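A Small Table for a Small Kitchen

When we moved to the apartment in Zirkgate, the kitchen had place for one table only. I looked for a long time, and in March I chose one from Stadari with a top in marble pattern, cream and beige with a little pinkish orange. The corners are rounded, so nobody hurts the hip.

On such a top, plain metal looks very good. I keep a deep silver bowl and add one strong color, like a magenta cup. The pale marble floor stays quiet under dark furniture legs.

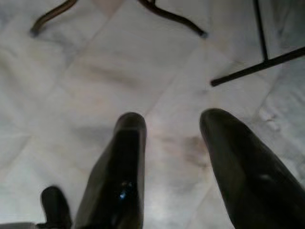
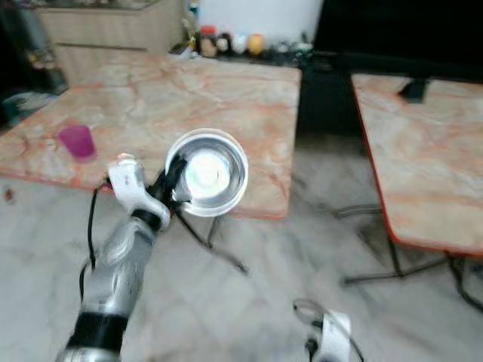 What to Check Before You Buy

Measure the free space first, and leave place for the chairs.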